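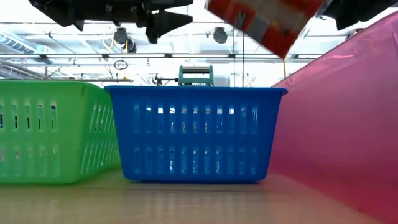

December 4, 2021

Woke at six with the full intention of being a person who gets to the post office before it opens. Got to the post office at eleven. The line was out the door and had developed a social life of its own by then. A man behind me was mailing one ski.

I had the parcel for Seraina, which has been sitting on the hall chair since before Thanksgiving getting heavier every time I remember something else she asked for. She has been in Naltirwood for two winters now and still writes as if she landed there by parachute. This time it was cinnamon gum, the good dish towels, and "any novel where nobody learns anything." I put in three. One of them I haven't read, so somebody in it may learn something after chapter four. She'll let me know.

Walked home the long way, past Dunne Street, where they have finally put the lights up on the wrong side of the road again. Same as last year. The side with the trees is dark and the side with the bank looks like Vienna.

After lunch I sat down to the letter, the one to my brother about the house. I have been sitting down to it since October. I have thirteen openings now, all in the same notebook, and they get politer as they go, so that the most recent one reads like something from a hotel. "I hope this finds you well and that you have had time to consider." He hasn't considered anything since he was nine. I crossed that out and wrote "Hi," and looked at it for a while, and then went and cleaned the bathroom, as anyone would.

What I want to say is that I don't mind selling. I mind being told in an email with a spreadsheet attached that I don't mind selling. There was a column for "sentimental items" and it had a dollar total at the bottom. $178. I would love to know how he got there. I suspect the clock is in for most of it and the rest is Mom's recipe tin, and if he thinks he can get money for that tin he has never tried to read her handwriting.

I do mind a little about the stairs. You can't put stairs in a column. The fourth one down still squeaks, and I still step over it at fifty-one years old, in a house where everyone who could be woken up has moved or died.

Quit on the letter around four and called Seraina instead, forgetting the time there, and got her half asleep and very funny. She says the landlord has named her building the Dirkinero, on a brass plate, with no explanation to the tenants. Her theory is that it's an anagram. We worked on it for a while and got as far as "Drink" and ran out of dignity. She also says to send my brother the thirteen openings, all of them, in order, and nothing else. I laughed and then I thought about it through most of the dishes.

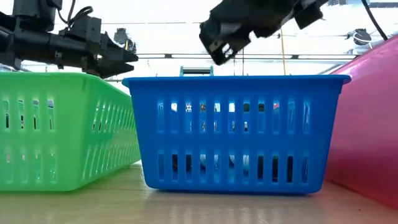 The green one and the blue one.

Evening was supposed to be Cellar with the Thursday people, moved to Saturday for reasons that took 23 texts to explain and which I still couldn't pass a test on. I went. The soup was good. They have taken out the comfortable chairs and put in stools, so that we all sat there like parrots, talking about knees. I had one glass of the red and one of somebody else's red. Left before the quiz with no regrets, except that I heard later there was a whole round on state capitals, and state capitals are the only thing I have ever been any good at. Pierre. Montpelier. Ask me anything.

It had started to sleet by the time I got to the corner. I stood under the bank lights to button my coat, and I'll admit they were useful.

Home now, feet on the radiator. The notebook is open to number thirteen. I've torn out one through four, which were mostly swearing, and put the rest by the door with an envelope. I don't have a stamp. I was in the post office for an hour and ten minutes today and I don't have a stamp.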